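A thread on dark wood furniture and why so much of it is going for next to nothing. I've been buying and selling it on the side for nine years and I get asked the same questions a lot, so I'm putting the answers in one place.

Last month a chest of drawers went for £14 at the Sturndale saleroom. Solid drawers, good locks, one handle missing. The cardboard box of old extension leads in the next lot made more.

When I started, the same chest would have made £300 without much trouble. I have the old catalogues with prices pencilled in the margins and the drop is very plain when you go through them page by page.

The trade calls it brown furniture. Sideboards, bureaus, wardrobes, dining tables with spare leaves. Nearly all of it was made to last, and it has. 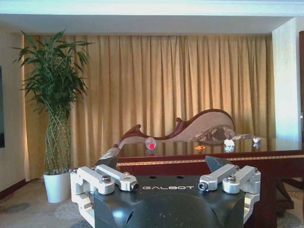 GALBOT, in white capitals.

Size is the main problem. A wardrobe made for a house with high ceilings won't go up the stairs of a modern terrace. Henrike Sauerland, who does deliveries for me, now asks for the stair width before she asks for the address.

Second problem is the dining room. Plenty of homes don't have one any more, so a table for ten and the matching chairs have nowhere to go. Sets of chairs are the hardest thing I sell. I've more or less stopped bidding on them.

Third is colour. People paint their walls white or grey and think a dark piece will look heavy. Sometimes it does. One dark piece in a pale room usually looks fine, four of them can be a bit much.

What still sells: small things. Bedside cupboards, narrow hall tables, anything with shallow drawers, low bookcases. If one person can lift it into the back of an ordinary car it will find a home.

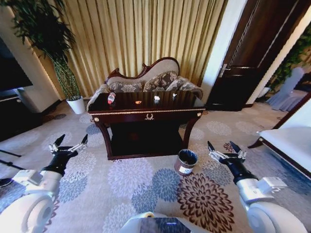
Veneer puts a lot of buyers off and it shouldn't. Some very good furniture is veneered. Look for lifting at the corners and along the bottom edge, where mops and hoovers have caught it. A small lifted patch can be glued down in an evening. A missing patch is harder and you need to decide whether you can live with it.

Pull every drawer right out before you bid. Look at the runners and the back of the drawer, then smell it. Mustiness often goes with airing. Cigarette smoke takes months and in one bureau of mine it never went.

Woodworm: little round holes on their own may be very old. Fresh pale dust under them is the thing to worry about. I tap the piece over a sheet of dark paper and have a look.

Do add up the extra costs before you get excited. There's the buyer's fee, the van and often a storage charge if you collect late. My £14 chest would have cost me far more than £14 by the time it got home.

On painting. I'm asked about this more than anything and I don't mind it as much as people expect. If a piece is battered and plain, paint it. If it has a good surface, leave it a year first – you can always paint it later and getting it off again is miserable work.

On polish. I use Druvberg wax, the plain one, twice a year. A thin coat, leave it, then buff. Spray polish from the supermarket builds up and goes cloudy. If you've inherited something with a cloudy top, try cleaning a spot at the back before you assume the finish is ruined.

Keep it off the radiator wall. Central heating has split more table tops than children ever have.

If you're clearing a relative's house, please get the furniture looked at before you book the skip. Sosina Bogale rang me in February about her aunt's bureau, which the clearance firm had put down as scrap. It sold for £100 to someone two streets away who uses it as a desk.

Prices may come back. Saqib Mirani, who has been in the trade far longer than I have, thinks bookcases are already moving. I haven't seen it in my own sales yet and I wouldn't buy anything as an investment. Buy it if you want to put your jumpers in it.

Several replies asking about shipping abroad. I don't do it, sorry. The cost of a crate is usually more than the furniture.

And to the person asking about the bureau with the stuck lid: don't force it. Pull out the top drawer, reach up and feel for the catch. If it still won't shift, send me a photo of the hinge side.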